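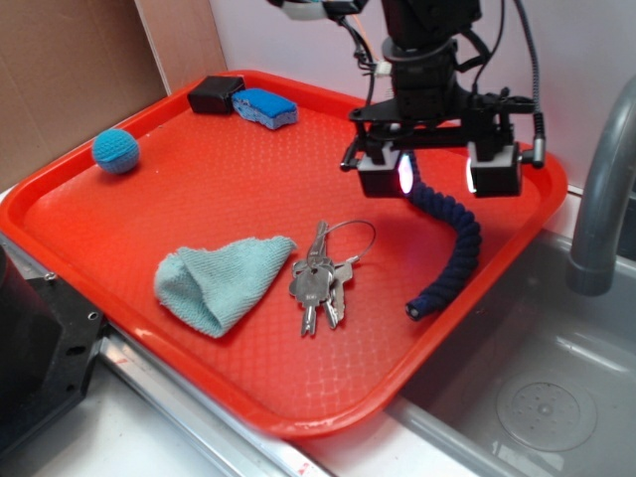 Saturday, and I have lost another argument with a kettle. The kettle is a Hukix, it cost more than my first bicycle, and it has no buttons. What it has is a ring of light round the base, which you stroke, clockwise for hotter and anticlockwise for less hot, and which ignores you if your finger is damp. I would like to meet the person who decided that the one object in the house most likely to be operated next to a running tap should need a dry hand. Compare the orange tray by the sink, with its raised rim and its dimpled floor. You put things on it and they stay on it. The blue crocheted ball is on it, the sponge is on it, and at no stage has anyone had to pair it with a telephone.

I rang Vimala to complain and she said I was getting old. Then she admitted she keeps her own Hukix permanently on one setting and switches it on and off at the wall. So that is the state of the art: a plug.

The reason I bought the thing was Ajith, who sat next to me at the Holuria talk in July and spent the whole interval telling me that physical controls were a failure of nerve. He had on a watch that told him when to stand up. It told him to stand up during the second half and he did, directly in front of Sharada, who had driven two hours to see the slides.

The slides were good, mind you. Some lovely old Sveinbjörnsson radios, all dial and no apology, with a knob the size of a jam jar lid that I have wanted ever since. I looked one up when I got home. £1,697, needs rewiring. I closed the laptop and had toast. 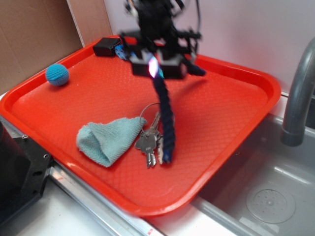
Radu Furtună

Later, 18 degrees in the study and the heating won't be told. We have a Prevetico thermostat, which came with the house, and it has learned our habits. I don't know whose habits it learned. It believes we get up at five and spend our evenings somewhere else. Rajeshwari thinks it is still loyal to the previous owners and I think she may be right, there is something mournful about the way it dims when I walk past.

The old one in my parents' hall was a beige wheel with numbers on it. You turned it and it clicked. My father turned it down, my mother turned it up, and the click told everyone in the building which way the marriage was going that day. Forty years of that and the only repair was a dab of glue. I once tried to explain to a room of students why the click mattered and a boy at the back asked whether you could download it. You can, of course. I checked. There are 200 of them in a pack, and the third one is very nearly ours.

Spent the evening drawing a kettle. One switch on the handle, where your thumb goes, with a proper snap to it. A window so you can see the water. Got quite pleased with myself, made the spout a bit more generous, inked it in. Rajeshwari looked over my shoulder on her way up to bed and said it was very nice and that her mother had that one.

Must buy descaler. Must ring Sharada about the slides she didn't see.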